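Guvden Local – Listing Management for Small Shops

**Sold by Damasceno. Page kept by Simone Rangel.**

We resell this, so read the page with that in mind. I have talked people out of it as often as into it.

Guvden Local takes your business name, address, phone number and hours and copies them to a long list of directories. Change your hours once and the change goes out to all of them. That is the whole product. If a salesperson tells you it will bring customers through the door, ask to see which ones.

## What you get

- Distribution to up to 400 directories and map services
- One dashboard for hours, holiday closings and photos
- A duplicate finder, which flags old listings but does not remove them for you
- A monthly report by email

## About those directories

The number looks good on a brochure. Elaine Sampaio went through the list last February and found 56 that she would call useful to a shop with one address. The rest are copies of copies, sites in the wrong country, or pages where the search box doesn't work. Being on them does no harm. I just wouldn't pay extra for them, and the Plus plan asks you to do exactly that.

## Reports

The report leads with "impressions." An impression means your listing loaded on a page somewhere, possibly below the part anybody looked at. Skip to the second page, where calls and direction requests are. Even those need care: a regular who taps your number to ask if you're open counts the same as a new customer.

Osaze Ojo ran the report next to his own phone log for a month at his repair shop in Kirirstead. The dashboard claimed 277 calls. His log was a good deal shorter, and we still don't have a clear answer from Guvden on the gap.

## Price

The Basic plan is $500 a year, paid up front. Plus costs more and the quote varies, so get it in writing. Renewal is automatic unless you cancel in the dashboard – email doesn't count.

Ask what happens to your listings after you cancel. Some directories keep the last version, others go back to whatever they had before. The contract is vague on this.

## Who should skip it

If you have one location and your hours never change, spend an afternoon claiming the five or six big listings yourself. They're free. With several branches, or seasonal hours, Basic starts to make sense.
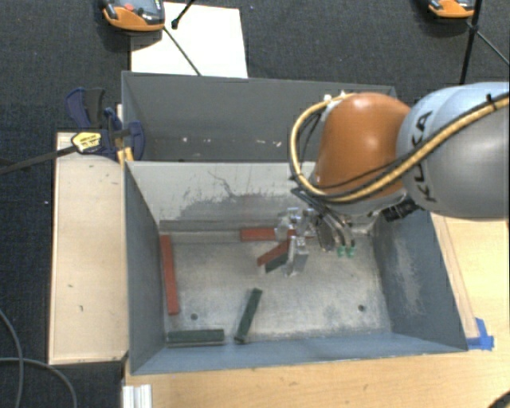
If you still want it after all that, write to Nayara Paiva at our sales desk and ask for Basic without the Selitz review add-on. It gets ticked by default on the order form, and you can always add it later.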